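Sadwood packers take turns teaching the robots

10/10/21

Windstead has moved 11 packers at its Sadwood plant into a new job: showing robots how to pick up parts. They spend half of each shift with a pair of hand-held grippers.

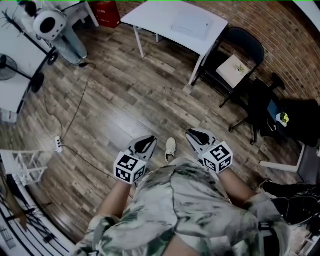
A worker holds two of the grippers, each fitted with a marker cube.

Pay stays the same, plant manager Alvar Myklebust said. Packer Edgardo Tiongson said his back hurts less but he misses the line. The union wants the new duties in writing by December.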